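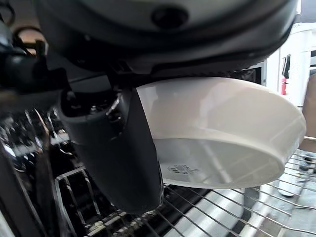
Kitchen bench, 25/02/2019

Bowls first, as Wilma likes it. The plain off-white ones all have the little gray stamp on the base, so please don't mix them with Jeanie's!
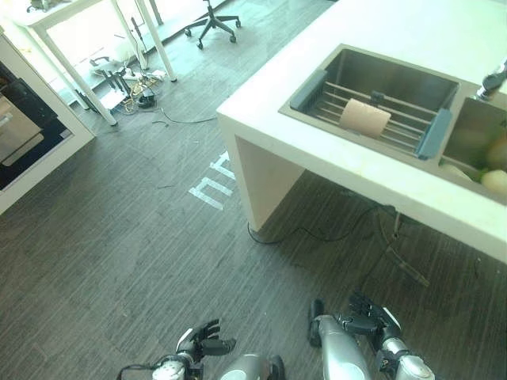
Double sink

I do love the rack that sits across the left basin (Magnus grumbled, then came round). Greens stay in the right one. 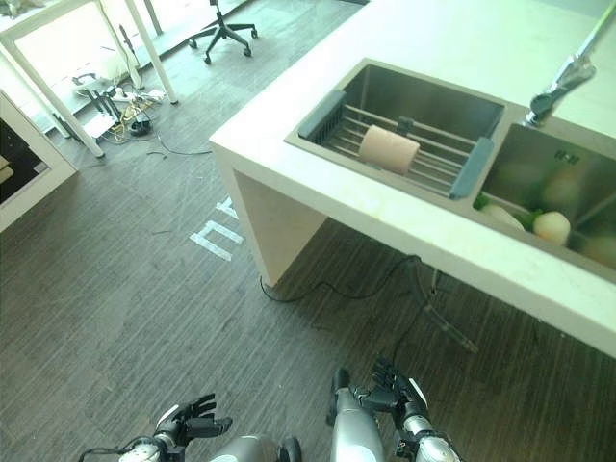
Still to do

Trim the leafy tops, and ask Sheena whether she wants the long white one for her soup. 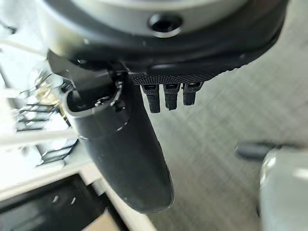 FLOOR

Gray, and due a good sweep before Ilaria visits in February.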